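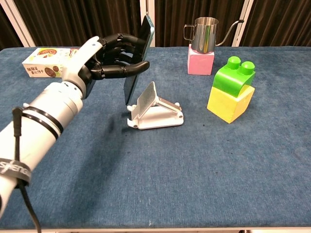 Storkatine Opens Hearth and Home Showroom in Rulen

Storkatine, the maker of fireplace surrounds and mantel shelves, has opened a showroom in the Rulen district. The company announced the opening in June, following a renovation of the former Enache furniture building.

The showroom presents 14 complete fireplace settings on two floors. Each setting includes a surround, a hearth and a mantel shelf, shown with the wall finishes and lighting recommended for rooms of that size. Electric and gas units are on the ground floor, and surrounds for wood-burning fireplaces are upstairs.

"Customers have told us that it is difficult to judge the depth of a mantel from a catalog," said Idun Brekke, director of retail operations. "They are now able to stand in front of the finished piece and compare it with the measurements of their own room."

The opening also marks the introduction of the Dririk line, a series of plain mantel shelves offered in six stains and three lengths. The shelves are mounted on a concealed steel bracket and may be ordered with or without matching side panels. Orders for standard lengths will be filled within 30 days. Custom lengths will be quoted individually.

Bianca Cozma, who led the design of the line, said the shelves were drawn for older houses in which the chimney breast is narrow or slightly out of square. The back edge of each shelf can be trimmed by the installer to follow an uneven wall.

Design consultations are available by appointment and are free of charge. Customers are asked to bring the width and height of the firebox opening, the distance from the opening to the ceiling, and the model number of any existing insert. Staff will review clearance requirements before an order is accepted, and installation must comply with local building codes.

The showroom opens at 10 a.m. Parking is available behind the building, with step-free access through the rear entrance. Storkatine will continue to accept orders through its existing dealers.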